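Quieter Cabins From Rivholm

Rivholm will offer laminated side glass on every trim of its Dasia sedan from May.
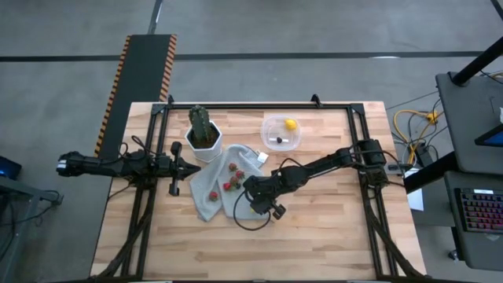
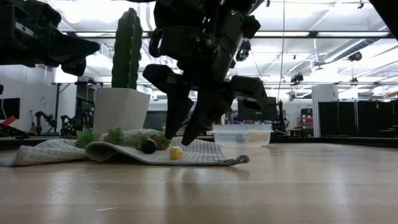
The glass was previously limited to the top version. Oriana Palma, who directs the Dasia program, said buyers had asked for less wind noise at highway speeds. The option will cost $200 on the 2 lower trims and will remain standard on the third. Deliveries to Ellwood dealers will follow those at the Núñez showroom.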